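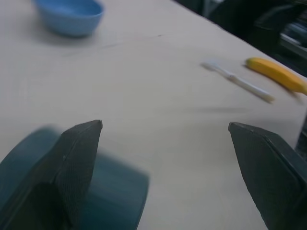
Kelechi Fashola asked this morning whether toothbrushes may be kept on the breakfast table at Eldale House. They may not. Residents are asked to return them to the washroom shelf before food is served.

Fruit is a separate matter. Bananas may be left out for anyone who missed breakfast – please take one and leave the rest.

The light blue bowl is part of the shared set. Shared bowls are for cereal, soup and fruit, and are not to be used for shaving water or coins. The kitchen office received 192 notes on tableware last term, and a good many concerned this point.

After meals, bowls go to the back of the table and mugs to the front. Staff at Lotden and Metby follow the same arrangement, so residents who move between houses will find nothing new to learn.
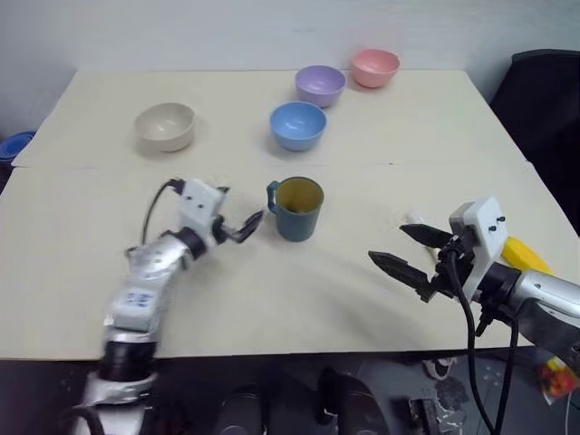

Shared tableware, Eldale House: four bowls at the back, mug in front.

Replacement mugs may be requested from Adesuwa Bassey on extension 247. Chipped items should be handed in at the kitchen door – please do not place them in the general trash.

The revised table guidance takes effect in October.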